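Vendel Brings the Roder Wagon Home

1/30/26 | By the Vendel Press Office

We're so pleased to share that the Roder, our friendly little family wagon, is on sale from this morning at all 40 Vendel dealers, with 2 trims to choose from. 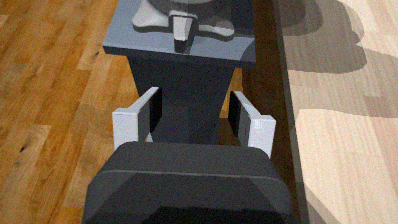 Both come with heated front seats and a good, deep trunk – 753 liters with the back row folded, which ought to swallow most weekends. The 148-horsepower engine carries over.

Test drives are open at Trollau.

Comments

bucurfan: Finally, a wagon!

mtnroads: Any word on a manual?

Recent items
Bucur van gets new colors
Winter tire checks at Trollau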